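Reference > Food and Drink > Beer > Styles and Terms > Harvest ale

Print this page | E-mail this article

Harvest ale

Harvest ale, also sold as wet-hop or fresh-hop beer, is a loose label for beer made with hops that have not been dried in a kiln. It is usually brewed once a year, when hops are picked, and sold within a few weeks. The name has no legal meaning in most places. Breweries use it for beers in which all the hops are fresh, for beers in which a single late addition is fresh, and in some cases for ordinary pale ales released in the fall with a leaf on the label.

Background

Hops are mostly water when they come off the vine. Growers dry them so they can be pressed, stored, and shipped without rotting. Accounts that trace the fresh-hop style to old farmhouse practice should be read with care. Farm brewers near hop yards may well have used undried hops at picking time, but few of the popular histories cite any record of it, and several appear to copy one another. The style as a retail category is recent and grew up alongside small commercial breweries.

Brewing

Undried hops weigh far more than the same hops dried, so a brewer needs a much larger amount. A common rule calls for 6 pounds of fresh hops in place of one pound of dried. The rule is repeated more often than it is tested. Water content changes with variety, weather, and the hour of picking, and two batches made to the same recipe can differ a good deal in bitterness. For that reason many brewers use dried hops for bittering, where the acid content is known, and save the fresh ones for the end of the boil or for the fermenter.

Time is the other limit. Picked hops heat up in the sack and begin to brown. The Kudis brewery states that its hops go from field to kettle in 18 hours, a figure it prints on the bottle. The brewery does not say whether the clock starts with the first row picked or the last.
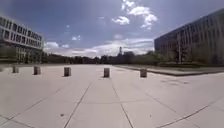 Concrete bollards on a paved plaza.

Flavor

Descriptions tend to run to cut grass, cucumber, melon rind, and green tea. Admirers call the beer softer and brighter than its dried-hop equivalent. Whether drinkers can tell the two apart without being told is less clear. Sostora, a regional beer club, ran a blind tasting of paired beers for its members and reported that fewer than half picked the fresh version correctly. The test was small and the beers were not the same age, so it settles little. It has been quoted widely by people on both sides.

The grassy note is sometimes treated as proof of quality. It can also come from leaf and stem left in with the cones, which most brewers would count as a fault in any other beer.

Commercial use

Harvest ales cost more than a brewery's standard range, often by a wide margin. Part of the difference is real, as freight and labor are higher. The Parri brewery limits its version to 500 cases and numbers each one. Arkon, a larger producer, began with a similar limited run and now offers its harvest ale from September to February under the same "picked this morning" slogan. Its beer festival is said by the organizers to draw up to 3,000 visitors, though no gate count has been published.

Some producers freeze undried hops and brew with them months later. Opinion is divided on whether the result belongs in the category. Freezing breaks the lupulin glands, and the thawed cones are hard to strain.

Storage

The aroma fades quickly. Bottles should be kept cold and drunk soon after release. A packaging date is more useful to the buyer than a harvest date, and many labels give only the second.

See also: Dry hopping; Hop varieties; Pale ale; Seasonal beer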